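Part 2: Getting your Dedetti label printer onto the Wi-Fi

Okay, the printer is unpacked and the roll is in. Now we get it talking to your phone. I've done this with three different models and the Dedetti is the least fussy, but it does have its moods, so go in order the first time.

1. Plug the printer in and hold the power button until the light blinks blue. Mine takes around 12 seconds.

2. Turn on Bluetooth on your phone and open the Zorau app. Skip the sign-up page (small gray link at the bottom, easy to miss).

3. Tap Add Printer and keep the phone on the same table as the printer. Across the room sort of works, but it dropped on me twice. 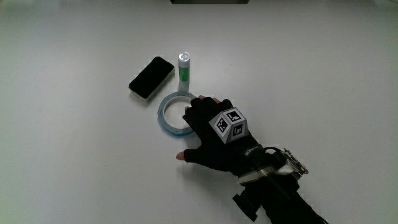

4. Pick your home network and type the password. The printer only sees the 2.4 band, so if your router has two names, choose the one without the 5 in it.

5. Wait for the light to go solid green, then print the test label.

Note: if the light goes orange, the password was wrong. The app won't tell you so, it just sits there spinning. Close it and go back to step 3.

Caution: don't pull the label out by hand while it's printing! Tegwen Gwilliam did this with hers and the roller has squeaked ever since.

Setting your label size

The app starts out on the big shipping size, and you'll waste a lot of labels if you leave it there. I use the small ones for spice jars and seed packets.

6. Go to Settings, then Media, and choose Small.

7. Press the feed button once. One blank label should come out and stop right at the gap. If it stops halfway, hold the feed button until it beeps and let it measure the roll again.

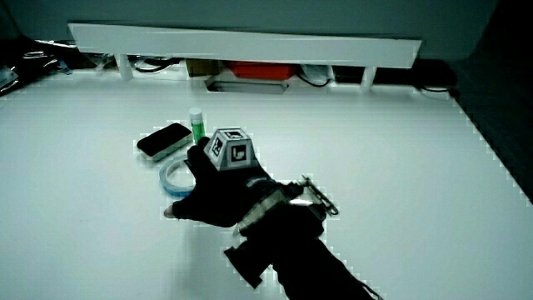
8. Set darkness to 9. The default is lighter and looks fine on day one, but my pantry labels faded by June.

9. Save it as a preset - I called mine Jars - so you don't have to do all this again.

Note: a roll holds 500 small labels. The app's counter doesn't reset when you change the roll, so tap Reset Count yourself or it will nag you about being low.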